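Packing & Warehouse Chat > Robots on the bench, who's had them?

pinktape_jo
27 Jul 2022
Right, long one, sorry. I'm on returns and repack at the Cusby site (mugs, gift bits, small kitchen stuff) and since May we've had two arms from Berchtold in what used to be the far end of our line. There were six of us on the bench, now it's four and two have gone over to goods-in. Same pay, but earlier start, and one of them has a little lad to drop at school so that went down brilliantly as you can imagine.

The arms do the dull part, picking single items up and putting them where they should be. My job is now half packing and half minding. If it can't get a grip on something it stops and I get a beep, and I go over and sort it and press the button.

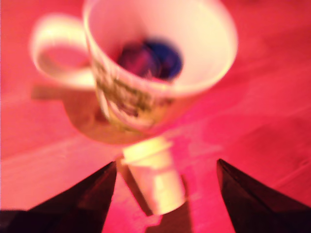 Mugs are the thing it asks me about most. Plain ones fine, anything with something sitting next to it or inside it and I'm up and down like a yo-yo. On Monday I had 20 beeps before first break! My wrists are loads better though, I'll give it that. I used to do 310 pieces on a good shift and go home with a bag of peas on my arm.

Anyway what I want to know is, has anyone got a pay bump out of the minding side? Our lead, Reto Fuchs, says it's "within the role".

demance_dave
Within the role my foot. At Demance they tried that and we asked for the job description in writing. It didn't have a word about machines in it. Took ages but we got a grade.

sorrel
Bit unfair on the lead, he probably doesn't set the grades. Ours didn't know any more than we did.

demance_dave
Didn't say he did. He can still pass it up the chain.

KettleOn88
I'll be the odd one out, I like mine. Prumisden, night shift, 189 lines a night on my section and I'm not shattered any more. Beeps go down after a few months as well — or ours did.

pinktape_jo
Did you lose anyone off the bench though?

KettleOn88
Three agency, yeah. They just weren't booked again.

pinktape_jo
See that's what bothers me. I'll ask for the job description, ta Dave. Do I go to Reto or straight to HR?

demance_dave
Both, same email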